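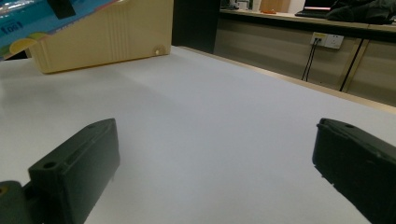
The Flatton hand gripper kit is a two-finger manual gripper for student robotics clubs, sold as a matched left and right pair. Each unit is held in one hand and closed by the operator, and the recorded motion is later used to program an arm with the same fingers. The set is designed for tabletop pick-and-place work, the kind of task set for the Kedanitz student challenge. The fingers are molded in matte dark plastic with angled, squared tips, and each has a small hole near the tip where a pad or guard can be screwed on. The low viewing angle between the fingers keeps both tips in view at all times, with the table surface and the sorting bin behind them. Students should learn to judge distance from this view before they try to pick anything up.

Kit number FL-145. Price on request for schools and clubs. Page revised 29/08/2023.

14 shares

What the kit contains

Two hand grippers, left and right
Two sets of finger pads with screws
Two mounting brackets
Two cables with strain relief
One hex key
Printed task sheets for the Eltville club course

The table, frame rails, sheet and bins are not included. Most clubs already have a suitable table. The Aguirre frame set fits the brackets without drilling and can be ordered separately.

Table setup

Use a plain, light-colored sheet over the tabletop. A patterned surface makes it harder to find object edges in the recordings. Leave the middle of the sheet clear and place the bin to one side, within reach of the operator's forearm. A bin with a lowered front rim is easier to work over than one with straight sides. Dark curtains at the sides of the station are recommended in rooms where people walk past during a run.

Cables should leave the gripper on the outer side of the hand. Route them down past the wrist and away from the fingers. Check that there is enough slack to reach the far side of the bin before starting.
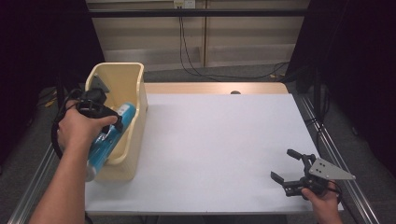 Two-handed station with bin at left. Left gripper loaded, right gripper open.

Operation

Hold the gripper from the side with the thumb across the housing. Open the fingers fully before lowering them. Approach the object with the pads parallel to its long side, close until both pads touch, then add light pressure. Lift straight up for the first few inches and only then rotate or carry sideways.

With long objects the grip point matters more than the closing force. An object held near one end will swing and can slip when it crosses the bin rim. The task sheets ask students to grip near the middle first and move the grip point outward in later sessions.

The second gripper should stay open and away from the bin when it is not in use. In two-handed tasks it takes the object from the first gripper or steadies the bin.

Object guidelines

Maximum object weight is 140 g per gripper. Maximum pad opening is 50 mm at the standard setting – wider items need the long pads, sold separately. Cylinders, small boxes and soft packs are all suitable. Glossy wrapped items are allowed and are good practice, but they reflect overhead lighting and the pads have less hold on them than on bare cardboard. Do not use glass, open liquids or anything with a sharp edge.

For challenge runs where the label has to be readable at the end of the move, choose the grip so that the pads close on the sides of the object and leave the printed face clear.

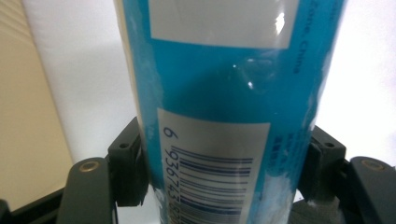 Upright grip on a wrapped cylinder, barcode facing forward.

Care and adjustment

Check the finger screws before each session. They should be snug but not forced, as overtightening can crack the plastic around the hole. Wipe the pads with a dry cloth. Adhesive from labels builds up on the pad faces over a season and can be removed with mild soap and water. Take the pads off first and let them dry fully before refitting.

Replace pads as a pair. A new pad opposite a worn one will pull objects off center, and the recordings will not match those made earlier in the course.

Ordering

Clubs entering the December round of the Kedanitz challenge should allow time for shipping and for at least one practice session. Spare pads, cables and brackets are kept in stock. Long pads are made to order. Warranty is 2 years on the housing and linkages and does not cover pads.

3 comments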